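Front loader stops mid-cycle with drain error, filter is clean

gajewski_k
Posted 2023-12-30
Front loader, bought used. It fills and washes normally, then stops before the final spin with water still in the drum. Display shows the drain code. I have cleaned the pump filter twice and found one coin and some lint. The drain hose goes into a standpipe behind the machine. If I cancel and run spin only, it drains fine on the second or third try. Pump or control board?

LenaW
Neither yet. Measure the standpipe. The top of the hose loop needs to be within the height range in your manual. Too high and a weak pump can't lift the water in the time allowed. Also check how far the hose is pushed down the pipe. If it goes in too deep, or is taped airtight at the top, you can get siphoning and odd level readings.

rcosta
Disagree on the order. If it drains on a retry, the hose height didn't change between tries. I would pull the pump and turn the impeller by hand. It should move in steps with some magnetic resistance. If it spins freely or wobbles on the shaft, replace it. I put a Curalen pump in mine in August and have had no drain code on it.

LenaW
A marginal pump on a high standpipe will also drain on some tries and fail on others. Measuring costs nothing. Removing the pump means tipping the machine.

gajewski_k
Standpipe is within the range in the manual, hose goes in 13 cm, not taped. So I went to the pump. 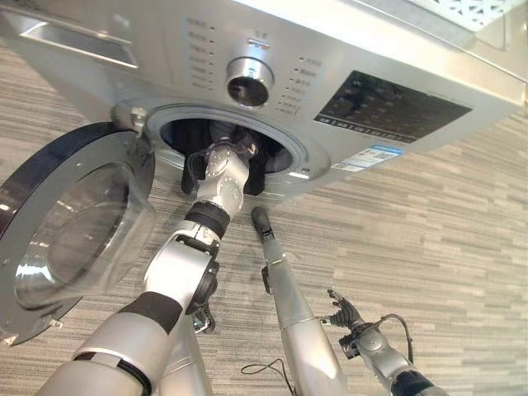
Impeller turns in steps but has play side to side. Coil resistance is within spec. There was also a hair tie in the sump hose, between the tub and the filter housing, where you can't reach it from the filter door.

rcosta
Side play is enough for me. Replace it.

meikuen
The hair tie is more likely the cause. It shifts with the flow, blocks the outlet, then moves off again when the pump restarts. I would refit the old pump and run 3 full loads before buying anything – some play is normal on these.

rcosta
Some, yes. But he has it out already, and doing the job again takes longer than the part is worth.

gajewski_k
Old pump is back in for now. Two loads done, no code. Will order a spare anyway and keep it on the shelf.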